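End-of-arm tooling for tabletop pushing: single rod or two-jaw gripper?
Manipulation Hardware Forum > End Effectors > Comparisons 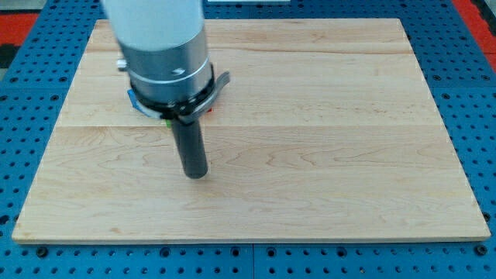
Evie Mellor
Before the discussion moves to tooling, I would ask that the criteria be stated. A rod and a two-jaw gripper are not competing for the same task, and a comparison that ranks them on a single score will mislead whoever reads it later.

Jahangir Khondokar (original poster)
The criteria are as follows. Our laboratory at Prascombe is selecting one standard tool for planar pushing on a maple board, with small colored blocks as the objects. The candidates are a plain black rod with a rounded end, held at the wrist by a lever clamp, and the Enby two-jaw gripper with its jaws closed. We are measuring final position error, the rate of lost contact, and the time needed to change tools. Both candidates were run with the same controller and the same speed limit. The logs to date contain 1,863 pushes, divided evenly enough that I am comfortable comparing them.

Median position error was lower with the rod. Lost contact was also lower with the rod on straight pushes, but the closed jaws did better when the object had to be turned while moving.

Shahnaz Wijesinghe
The result on turning is to be expected. Closed jaws present a flat face, and a flat face resists rotation of the object about the contact point. A round rod gives you a single point or line of contact. Whether that is a fault depends on the purpose. If the data are intended to fit a contact model, the rod is much easier to describe, and its orientation about the vertical axis may be ignored.

Evie Mellor
I accept the point about modeling. I do not accept that the two sets of runs are equivalent. Were the jaws held closed by position or by force? On the Enby units we operated at Dewan, position hold allowed a small amount of play at the fingertips. That alone could explain a difference in median error.

Jahangir Khondokar
By position. I had not considered play at the tips. I will repeat 100 of the straight pushes under force hold and report back.

I-hsuan Chang
A question regarding the clamp. Our group used a lever clamp of a similar type for one season and found that the rod rotated and crept upward after repeated contact with the table. Rotation is harmless with a round tool. Creep is not, as it changes the clearance over the board. How is tip height being verified?

Jahangir Khondokar
With a feeler gauge, at the start of each session. The rod is lowered until the gauge drags, and the height is entered in the controller as an offset. We have not been checking at the end of the session. I agree that we should.

I-hsuan Chang
Please do. I would also record which way the lever points when closed. It extends well outside the wrist, and our collision model did not include it. We lost a camera bracket as a result.

Rhona MacRitchie
On the matter of cameras, I would raise one objection to the rod that has not been mentioned. From a high front view, the wrist and clamp cover the objects whenever the tool is working close to them. The blocks are then visible only in part. The same is true of the gripper, but its body is narrower at the point where it matters, at least on the units I have handled. If object pose is estimated from a single camera, this should be listed among the criteria.

Shahnaz Wijesinghe
I disagree with treating that as a property of the tool. A longer rod raises the clamp away from the board and costs nothing. A second camera from the side resolves the remainder.

Rhona MacRitchie
A longer rod also bends. We tested a long one on the Jaravham arm in January, and deflection under load was large enough to appear in the position error. The length must be chosen with both effects in view. I would not describe it as free of cost.

Shahnaz Wijesinghe
That is a fair correction. What was the material?

Rhona MacRitchie
Nylon. A steel rod would have performed better, although it would mark the board.

Jahangir Khondokar
Update, 9th August. The 100 repeated pushes are complete. Under force hold, the closed jaws improved, and the gap in median error has narrowed by half. The rod remains ahead. Tool changes took 42 seconds with the lever clamp and 114 seconds with the gripper, the latter including the cable.

Tip height was checked at both ends of the session and did not change. I will continue the check for the remaining runs.

Evie Mellor
Thank you for repeating them. I would now support the rod for straight pushing. I still consider the turning result unresolved, and would prefer to see those runs repeated under force hold before a single standard is adopted.

Jahangir Khondokar
Agreed. The turning runs will be next, with the lever direction recorded in the log.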